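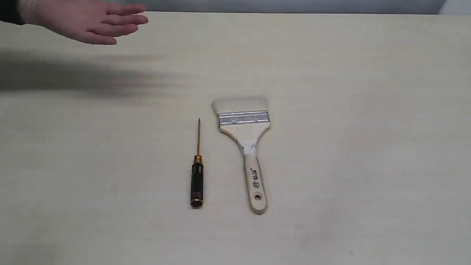
Hardware > Reviews > Cooling

Home News Reviews Forums Deals

Grosen Leda 120 CPU cooler review

By Orlando Nina

14 comments | 38 shares

The Leda 120 is Grosen's second tower cooler and the first one it has sold outside a prebuilt PC. It is a single-tower design with one 120mm fan, four heatpipes and a plain nickel-plated base. There is no lighting, no screen and no software. Grosen is aiming it at people with a mid-range processor who want something better than the cooler that came in the box.

Installation

The mounting kit covers the current Intel and AMD sockets. On our AMD test board, the stock backplate stays in place and you screw two brackets to it using the supplied plastic spacers. The spacers for the two brands are almost the same height and both are gray, so check them against the printed sheet before you start. We used the wrong set the first time and had to take everything off again.

Once the brackets are on, the tower drops over two threaded posts and is held with spring screws. A long screwdriver is included. The fan has to come off to reach the front screw, and the wire clips that hold it are stiff. With the memory slots filled, the lower clip on that side is hard to get a finger behind. We ended up hooking both clips before the board went into the case.

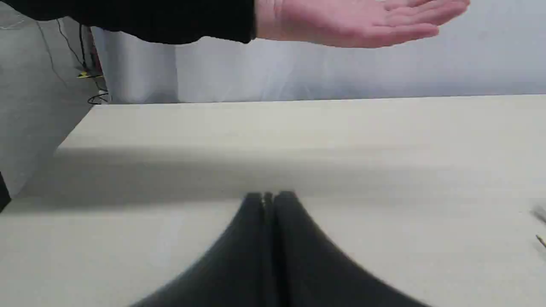
The heatsink is offset toward the rear, so it clears the first memory slot even with tall modules. Clearance above is less generous. Our Betancur mid-tower has room for it with the side panel closed, but in a slimmer case you should measure first. A small tube of thermal paste comes in the box, enough for two applications if you are careful.

Performance

We tested with the case closed, the case fans fixed at a low speed and the processor at stock settings. Each run was a half-hour rendering loop, with the temperature taken over the last few minutes. For comparison we used the Jonier tower cooler that we have had on this bench for the last few reviews.

At full fan speed the Leda ran 7 degrees cooler than the Jonier. A good part of that gap comes from the fan, which tops out at 2,000rpm, well above its rival. With both coolers set to the same noise level the Leda was still ahead, but only by two degrees. That is a small lead, and a different case could shrink it.

We then raised the processor's power limit in the BIOS and ran the loop again. The Leda held the higher limit without the chip throttling, although the fan sat at its top speed the whole time. If you plan to leave a power limit raised permanently, a larger cooler makes more sense.

Noise

At full speed the fan is loud, with a steady rush of air that is easy to hear over a game at moderate volume. Below 1,200rpm it fades into the background. The motor on our sample had a faint tick at the very bottom of its range, audible with the side panel off and an ear close to the case. Raising the minimum speed by 200rpm got rid of it.

The motherboard's default fan curve did not suit this cooler. It sped up and slowed down every time a browser tab opened. We set a flatter curve with a few seconds of delay and had no more trouble.

Build quality

The fins are straight and firmly attached, and the solder at the base is tidy. The cooler weighs 974 grams with the fan fitted, heavy for a tower this size, and we would lay the PC on its side before moving it by car. The fan cable is sleeved but short. It reached the CPU header on our board with very little slack.

Verdict

The Leda 120 cools well for its size and the base finish is good. The clips are a nuisance and the top fan speed is best avoided. Buyers who already own the Jonier have little reason to switch, but for a new build with a mid-range chip it is the one we would pick.

Score: 8/10

Share this review | Read 14 comments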